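**How to keep fruit fresh in a rented room without a fridge?**

Finlay Semple, 28/07/2020

I moved to Kudstead in May and I have one room, no fridge. I buy fruit once per week and by the end of it the plums are soft and the apples taste like flour. The window gets sun all afternoon.

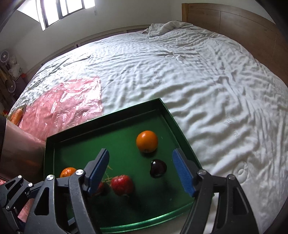
I was thinking to buy a small cooler from Stimus, but it is 300 for the cheapest one and my landlord pays attention to the electricity. Is there some simpler way?

**Moreira**

Do not buy the cooler yet. First, separate the apples from everything else. Apples give off a gas, ethylene, and it makes other fruit ripen faster.
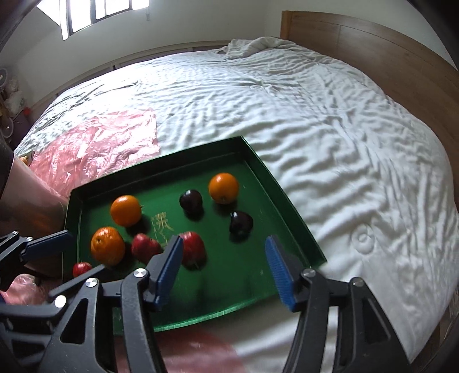

Plums are the difficult ones. Buy them a little hard, only for 2 days, and eat the softest first. Oranges will wait for you much longer if the air can move between them. Do not wash anything before you store it.
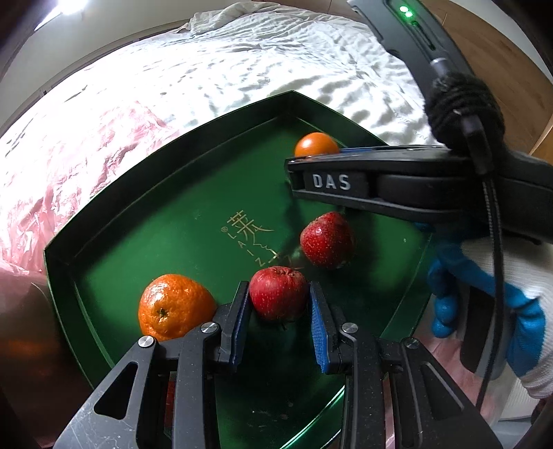
Also find the coldest place in the room. In mine it was the floor by the north wall, behind the door.

**Ovo**

just buy less fruit more often
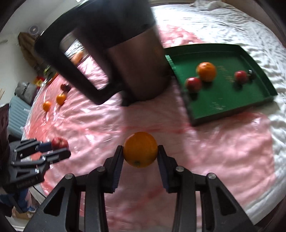
my market sells single pieces, so I never have more than I can eat. And the sun from the window is bad, put a curtain.

**Finlay Semple**

Thank you both. I moved the apples to the hallway shelf and I will try with the curtain.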